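Cheuk-hei Tseng
31 Jan 2024

Been running the Ellimow simulation package for bimanual humanoids since the start of the month. Posting notes as a thread for anyone weighing it against Clernetti. I paid for the license myself, single seat.

Install first. The package is a simulator, a set of tabletop tasks and a teleoperation bridge. It wants its own Python environment and will break yours if you skip that. The docs mention this on the third page. Move it to the first.

The task set is small. Stacking, nesting, pouring, handover, one drawer. Every one of them is defined in a plain text file, and you can edit object size, mass, friction and start pose without recompiling. This is the best part of the product.

Contact quality. Thin-walled objects are where cheap simulators fall apart, so I spent most of my time on bowls and cups. With default settings a bowl held by the rim creeps out of the grip. Raise the solver iterations to 4 and the creep stops on my machine. Frame rate drops but stays usable.

Fingertip friction is set per link, not per hand. Tedious to tune, and correct. Clernetti gives you one number for the whole hand and you live with it.

Recording. I have 202 teleoperated episodes on disk so far, all bowl nesting and cup handling. Playback is deterministic if you fix the seed and leave the window size alone. Change the window size and it is not. Support confirmed the bug and said a fix is planned for March.

Export. Joint states, object poses and rendered views come out in one archive per episode. Timestamps are in simulation time only. If you need wall clock time you have to log it yourself. Trurkley's converter reads the archives without changes, which saved me an evening.

Rendering is plain. Soft shadows, gray walls, flat tabletop. You can load your own textures but there is no material editor. For policy training I would randomize colors and lighting anyway, so I don't count this against it much.
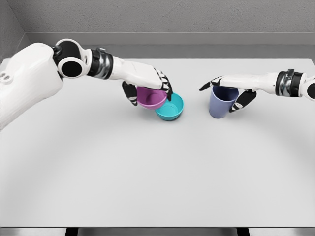

Bimanual tasks are where the success check gets strict. For nesting, the inner bowl has to be within tolerance on position and tilt, and both hands have to be clear of it. The second condition is off by default. Turn it on, or episodes get marked as successful while a hand is still holding the bowl.

Collision between the two hands is modeled, including finger against finger. It gets slow when all ten digits are close together. Chiang's wrapper has a flag that swaps in simpler shapes for the back of the hand - use it for training, leave it off for evaluation.

Price. 1452 dollars for one seat for a year, 3000 for a lab license. The lab license adds the cluster launcher and nothing else I can find. With one workstation, get the single seat.

Still open: the drawer task. The handle catches on the thumb in a way I can't explain from the contact log. I've sent them the episode file and will add to this thread when I hear back.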